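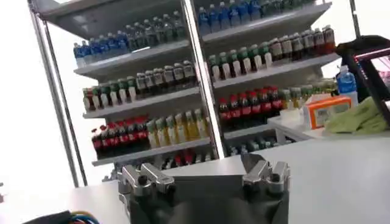

Reviews > Marketing Tools

Home Reviews Guides Contact

Ovatham Survey Kit, four months of use

I bought this kit for comparing prices of dairy brands in small shops. It has 77 ready questions, and I changed only a few of them. The export to a spreadsheet is quick, but the charts look old. With 600 answers it was still fast. At 3,000 the filter became slow. I will renew it for the team.

Recent reviews
Welau Label Planner
Urncombe Price Tracker
Ansari Brand Workbook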